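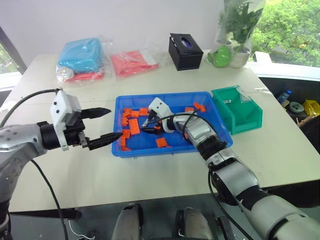 Orange blocks in the blue tray

Wed 6 May

What a day! Up before the alarm, which never happens, and out to the allotment with a flask of tea while the grass was still soaking. The broad beans have come on so much since the weekend that I stood there grinning at them like a fool. They've got flowers on - those lovely black and white ones - and the smell when you put your face right in is one of my favourite things in the whole year.

Nga Kiều turned up at nine with a carrier bag of seedlings she'd grown on her kitchen windowsill. Thái basil, proper stuff, with purple stems, and four chilli plants already better than anything I managed last year. She wouldn't take any money so I made her take rhubarb, an armful of it, and half a jar of last summer's damson jam.

We spent the rest of the morning on the bean poles. I'd saved 16 hazel rods from April and we still ran short at the far end, so that row finishes in a sort of shrug. Never mind! The twine kept slipping until she showed me a knot her aunt uses, twice round and back under itself, and I've been practising it on the chair leg all evening. I think I've got it. I thought I'd got it at lunchtime as well.

Planted out the squash in the afternoon, probably too early, but the forecast is kind and I couldn't look at them in those little pots another day. Put fleece over the lot to be on the safe side. Found a toad under the old slab by the water butt, enormous and very cross, and put the slab back as gently as I could.

The big news is the potatoes. Every single row is through. I earthed them up till my back complained and there's still the end bed to do, and the path is a disgrace, all couch grass and bindweed.

Supper was asparagus, the first real cutting, with too much butter and a boiled egg. Ate it on the back step with muddy knees. I could have eaten it all over again.

Tomorrow: more twine, slug pellets (the wool ones), ring Mum, and see if Nga still wants the spare cold frame.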